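# Visit to the Renik laundry and linen works, Carkden

29th August

I went to the open day at the Renik works because our guest house has sent its sheets there since February and I had never seen where they go. The van comes, takes the full bags, leaves the clean stacks, and that is all I knew of it. The works is on the Hemmin road, past the feed store, in a long low building with the loading doors on the far side. Parking was on the grass. Get there early if you go next year, as the flat part fills up and the rest is on a slope.

Entry was free. You signed a sheet at the door, were given a paper map and a sticker, and waited for a group of visitors to form. Ours had a couple of people from a nursing home, a family with two boys, a man who repairs sewing machines, and a few who seemed to live nearby and had come for the cake. The tour took a little over an hour. You could go back afterward to any part that was marked green on the map, and I did.

## The sorting floor

Everything arrives at the north end. The bags are weighed, tagged, and sent up a belt to a platform where they are opened over a set of chutes. White flat linen goes down one chute, colored flat linen down another, toweling down a third, and anything that has sleeves, a zipper, or a doubt attached goes in a bin to be looked at by hand. They keep a shelf of things that have turned up inside pillowcases. It had reading glasses, a good many television remotes, a hairbrush, a hardback book about canals, and one child's shoe. Items are held for 3 months. I recognized nothing of ours, though we are short a remote.

It was warmer up there than I expected and smelled mostly of wet cardboard. The guide said that guest houses are the easy customers and restaurants are the hard ones. Candle wax is worse than wine. Wax has to be found before the wash, and it is hard to see on white cloth, so table linen is run under a low side lamp before it goes down. We were shown a napkin under the lamp and then under the ceiling lights. Under the ceiling lights I could not find the spot at all.

## Washing and pressing

The washing is done in one long machine with compartments. A load goes in at one end and moves along a step at a time, and the rinse water from the clean end is sent back to the dirty end to be used again. You cannot see much. There is a small window at the third compartment, and the boys in our group stood at it until they were moved on.

After the wash the linen is pressed into a flat round cake to get the water out. The cakes come out stiff enough to ride a belt without losing their shape. They are broken up in a tumbler, and sheets go from there to the ironer while still damp. Two people feed the ironer, each holding a corner, and the sheet is taken off them faster than I could follow. The works puts through 922 sheets in a morning shift when the hotels are full. That number was painted on a board by the ironer with a date from last summer, and I gather it is their best so far.

I asked about scorch marks, as we had two sheets come back with brown lines on them in the spring. The answer was a straight one. The padding on a roller had worn through and was replaced, and we should have put in a claim. The form is on the back of the delivery note. I have been throwing the delivery notes away.

## The mending room

This was the part I would go back for. It is up a short flight of stairs, with windows down one side, and has long tables and a row of sewing machines. Sheets with a tear near the hem are cut down to a smaller size. Doubles become singles, singles become cot sheets, and cot sheets become cleaning cloths, which are sold by weight at the door. Toweling is not cut down, only patched or turned into mitts.

There was a table where visitors could try darning a small hole in a pillowcase. Mine puckered. The sewing machine man did his so well that it was put up on the wall. Holes smaller than a fingertip are darned, and anything bigger gets a square patch on the inside with the corners rounded, so that the ironer does not catch them and lift them. I had always cut mine with sharp corners. I will be redoing a few.

Thread is kept on open racks by weight and then by color, and there is far more off-white than I knew existed. Each customer has a card with a strip of their own cloth stapled to it so that the patch can be matched. Ours was there. Seen next to the others it was a little yellow, and I made a note to ask about the rinse.

## Tedia and the new cloth

The last room belongs to Tedia, the small firm that rents the south end and makes blankets and throws to order. Renik washes for them and they buy some of Renik's steam. They had set out stock on tables and you were allowed to handle all of it — the sign said so in large letters, and people did. Prices were higher than I would pay for a guest room, but there was a seconds pile at the end and most of us ended up there.

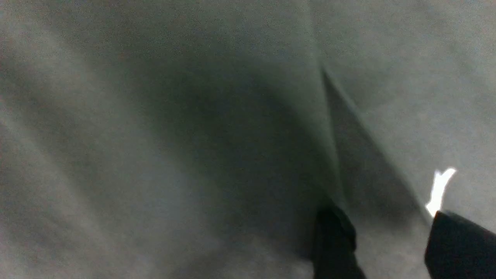
Gray is what I had come to look for, as our rooms have been cream for years and cream shows everything. I spent most of my time in that room on the plain grays and handled more cloth than I could have bought. The one I kept returning to has a matte, brushed-looking face with no pattern at all, and close up the color moves a good deal, from pale and silvery on the flatter part to a charcoal where the cloth dips, with a hint of green in the darker places. I would call it a cool gray. It would want a warm lamp in a north room, and I would not put it next to our green curtains without trying it first. I liked how it took a fold, too, mostly in soft rises and hollows with very few hard creases. A throw that creases sharply looks untidy by noon, and someone has to go up and straighten it.

I asked how such a cloth would wash. The advice was a cool wash, a short spin, and no softener, because softener flattens the brushed side. Dry it over two lines and shake it halfway through. If it goes flat, a clothes brush used in one direction will bring it back most of the way. They would not promise a color match between batches, so if you have several rooms to do, order for all of them at once. The smallest order for a custom size is 4 pieces. They keep a waiting list, and the wait at the moment runs into the new year.

I did not order on the day. I took a swatch card, and I bought one second from the pile, a dark blue throw with a pulled thread near one corner that I can fix. It has gone on the chair on the landing.

## Practical notes

- The works takes new customers at any time, but the van route is only changed twice a year, so ask early if you are out past the Hemmin turn.
- Wear flat shoes. The floor by the washing machine is a metal grating, and two visitors had to wait at the side.
- The stairs to the mending room have a handrail on one side only. There is a lift, and you have to ask for it at the door.
- It is loud by the tumblers. Earplugs were in a tub at the foot of the ramp and I was glad of them.
- Cleaning cloths are sold in two-pound bags, mixed sizes. Mine were good heavy cotton and had been washed so often that they leave no fluff on glass.
- Cake and coffee were in the yard. The lemon went first.
- Bring cash for the seconds pile. The card reader did not work inside the building and there was a line of people walking out to the gate with it.

They had about 500 visitors over the day, by the count on the sign-in sheets when I left, and the last group had not gone in yet. The next open day is planned for the same time next year. Before that there is a mending class in February, in the evening, in the same upstairs room. I have put my name down for it and asked whether I can bring my own patches to be looked at.

One correction to what I told several people on the way out: the shelf of lost things is not cleared to charity after the holding time. Glasses and books are, but the remotes are thrown away. If you are missing one, call the office with the make and the room it came from. I called the next morning, and ours was not there.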